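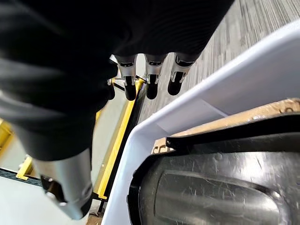 January, notebook 4, glaze bench

8:40 am. Opened the kiln early. I know. It was under the hand-hot line on the card, and the card was written by me, so I've had a word with myself and we've agreed to let it go.

Background for whoever picks this up later: we're trying to replace the old satin white. The frit it was built on went out of production, and the Lellumine one sold as a direct swap is a direct swap in the sense that it's also a white powder. Same recipe, same clay, same firing, and the surface comes out like a boiled lolly. Zohreh Babaei worked out a set of 200 tiles to walk the silica and alumina up and down in small steps, and I've been firing them in dribs and drabs between paying work.

Last night's load was the high-alumina end. Results by shelf:

Top shelf: dry. Properly dry, chalk-on-the-teeth dry. Tiles from the last two columns look as if they were never glazed at all, which would at least be cheaper.

Middle shelf: better. A couple of the middle columns have that eggshell feel we're after, and you can run a thumbnail over them without wincing. Tile 97 is the pick. Slight warmth to the white, breaks to a soft biscuit colour over the ridge, no pinholes I can find with the loupe.

Bottom shelf: shiny again, every one. Same glaze as the middle shelf in three cases, so that's the kiln talking and not the chemistry.
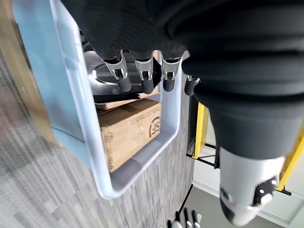
I've been blaming the bottom shelf on the elements for months. The Diseck controller says the kiln is even top to bottom, but it only has one thermocouple and the thing sits in the upper third, so its opinion of the bottom is hearsay. Put witness cones on all three shelves this time. Top cone down to about two o'clock, middle at four, bottom flat on its face. The floor is running hotter than the roof. Everyone who has ever told me heat rises is invited to come and explain it.

10:15 am. Coffee, then weighed up a bigger batch of 97 to see if it behaves in a bucket. Dry weight 1,765 g. Sieved twice. First pass left a grey crumb in the mesh that I'm fairly sure is the bentonite I tipped in last, dry, on top, exactly as the sheet on the wall tells people not to. Fished it out, slaked it in hot water, put it back. Second pass went through clean.

Consistency: bit thick. Added water by the splash and didn't write down the splashes, so the specific gravity reading will have to stand in for honest record-keeping. To be taken once the froth settles.

Dipped six mugs from the Tillow order seconds. Three-second dip, rims wiped. One handle has a drip the size of a lentil. Left it on purpose to see if it runs.

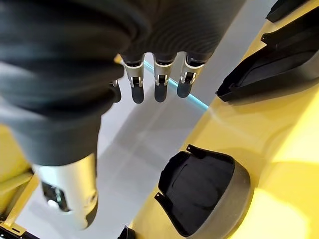 Dark ribbed knit, close up, with the fingers pointing down.

11:50 am. Zohreh dropped in and disagreed with me about 97. She likes the tile two columns over, which is a shade cooler and, to my eye, a shade hospital. We held both up at the window, then under the bench lamp, and each swapped sides once. Settled it by agreeing to dip half the next batch in each, so we can argue with more crockery.

She also noticed that the label on the alumina tub says Pacheco and the one on the lid says something else entirely. Lids have been migrating. I've gone round and written the contents on the tubs themselves in paint pen. If you find a lid that disagrees with its tub, believe the tub.

Iron speckle test is still waiting. Plan is 28 g of the coarse stuff into half a bucket, stirred hard and often, because last time it sank and the final mug out got the lot. Looked like a quail egg. Sold first, too.
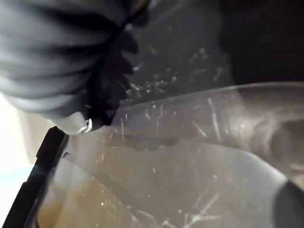 Next firing

Cones on all three shelves again, and swap the duplicates so each glaze gets a turn at the top and the bottom.

Drop the top temperature a few degrees, shorten the hold, leave the cooling alone. One thing at a time would be better science but the Tillow mugs are due.

Ring Diseck and ask what a second thermocouple costs. Sit down first.

Kiln wash on the bottom shelf is flaking in the back left corner. Scrape and redo before loading. Mask on, the good one, not the one with the chewed strap.

Specific gravity on 97: 1.46. Fine. A bit more water in the morning.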